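La mujer que duerme en las camas de los demás

Entrevista. Ha pasado 185 noches en hoteles que no había elegido y sigue sin tener una almohada favorita 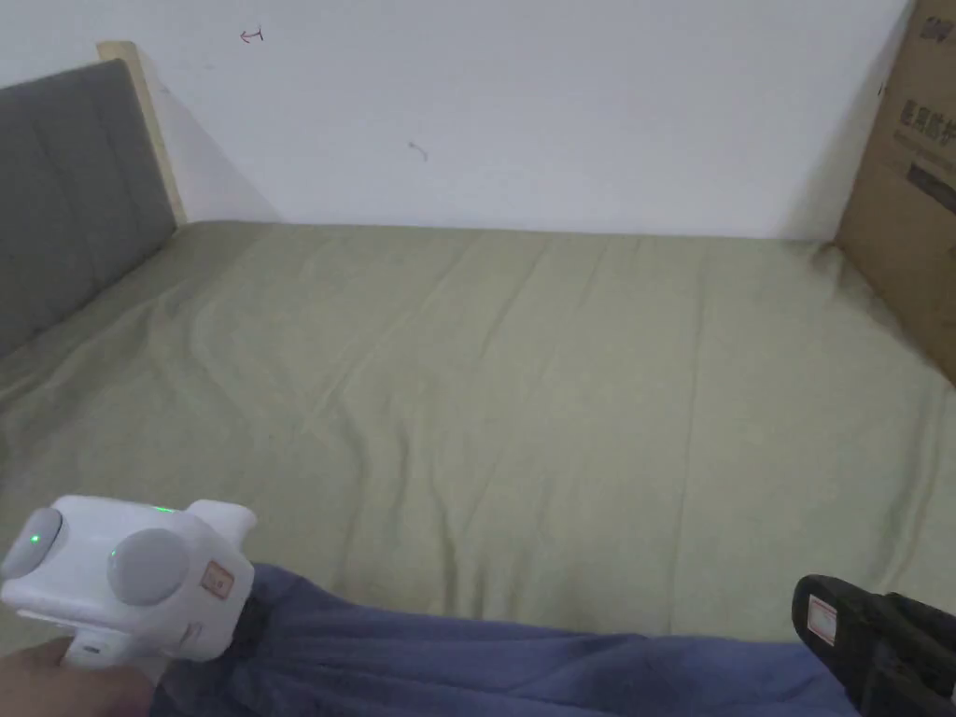
Número 6 – Página 3

Pide un café solo a las seis de la tarde, y el camarero la mira como se mira a quien no tiene que madrugar. Tiene que madrugar. Mañana sale hacia la costa, a un establecimiento cuyo nombre no puede darme, donde se registrará con un apellido que no es el suyo, preguntará por el desayuno con cara de no haber desayunado nunca en un hotel y se acostará con una libreta debajo del colchón. Es inspectora de hoteles por encargo. Los propietarios pagan para que alguien les diga lo que los clientes llevan años escribiendo en internet gratis.

«La diferencia es que a mí me creen», dice. «Bueno, me creen un poco más. Me creen hasta que llego al capítulo de las cortinas.»

Las cortinas son su cruz. Sostiene que en este país hay hoteles que se gastan una fortuna en el vestíbulo y luego cuelgan en las habitaciones un trapo que deja pasar la luz de la farola, la del letrero y la de la conciencia. Una vez, en un hotel de carretera, sujetó las dos hojas con las pinzas de una percha y durmió hasta las ocho. Lo puso en el informe como sugerencia técnica. El director le contestó que las perchas con pinzas eran un servicio de la categoría superior.

Empezó en el oficio por accidente y por dinero. Trabajaba en Lynch, una agencia de viajes de empresa que le encargaba reclamar facturas, y reclamaba tan bien que uno de los hoteles quiso contratarla. «No me ofrecieron el puesto por simpatía. Creo que querían tenerme dentro, donde hiciera menos ruido.» Duró allí una temporada, en enero se quedó sin contrato y en la primavera siguiente ya viajaba por su cuenta. Desde entonces ha sido turista, ejecutiva, recién separada y, en una ocasión que prefiere no detallar, aficionada a la ornitología.

– ¿Y la descubren mucho?

– En recepción, casi nunca. Me descubren las camareras de piso. Ellas saben quién ha levantado un colchón y quién no.

Habla de las camareras de piso con un respeto que no concede a los directores, a los decoradores ni, desde luego, a los consultores de experiencia. En su opinión, un hotel se hunde el día en que alguien calcula cuántas habitaciones se pueden limpiar en una hora y se lo cree. «Luego me llaman para que averigüe por qué hay pelos en la ducha. Les cobro por averiguarlo y escribo: porque han despedido a quien los quitaba. Es el informe más corto que hago y el que peor me pagan.»

Le pregunto qué hace nada más entrar en una habitación. Esperaba una respuesta con luz ultravioleta y guantes. Resulta que se sienta en el borde de la cama sin quitarse el abrigo y se queda callada. Escucha el ascensor, el aire acondicionado, la nevera. «Las neveras de hotel tienen una vida interior muy rica. Arrancan a las dos de la mañana como si se hubieran acordado de algo.» Después busca los enchufes. Si para cargar el teléfono hay que desconectar la lámpara, resta. Si hay que mover la mesilla, resta más. Si el enchufe está en el baño, cierra la libreta y baja a cenar.

Sobre los folletos tiene una teoría que expone con los ojos entornados. Durante una época, una cadena llamada Grendeck le mandaba cada temporada su carta de almohadas, encuadernada, con más páginas que la carta de vinos. Las probó todas a lo largo de varias visitas. «Había dos. El resto eran adjetivos.» De Ornine, un hotel pequeño de interior, recuerda en cambio que no tenía carta de nada y que el dueño subía a preguntar si se oía mucho la campana. Se oía muchísimo. Le puso la mejor nota de aquel año, y el dueño la llamó para saber si se había equivocado de impreso.

¿No acaba una harta? Se lo piensa. Reconoce que en su propia casa ha llegado a buscar el cartel de no molestar, y que su familia ya no la invita a pasar el fin de semana. La última vez comentó, según ella con cariño, que la presión del agua era mejorable. «Lo dije después del postre. Hay quien lo dice antes.»

Tampoco le gustan las vacaciones, y esto lo admite bajando la voz. Cuando le toca descansar alquila un apartamento, siempre el mismo, feo y con la tele pequeña. El colchón tiene un hoyo en el lado izquierdo. Nunca se ha quejado al casero. Duerme en el derecho.

El café se le ha quedado frío. Antes de irse repasa la mesa con la vista, endereza el servilletero y me pregunta si el local es mío. Le digo que no. «Menos mal», contesta, y se pone el abrigo. «La puerta del baño no cierra.»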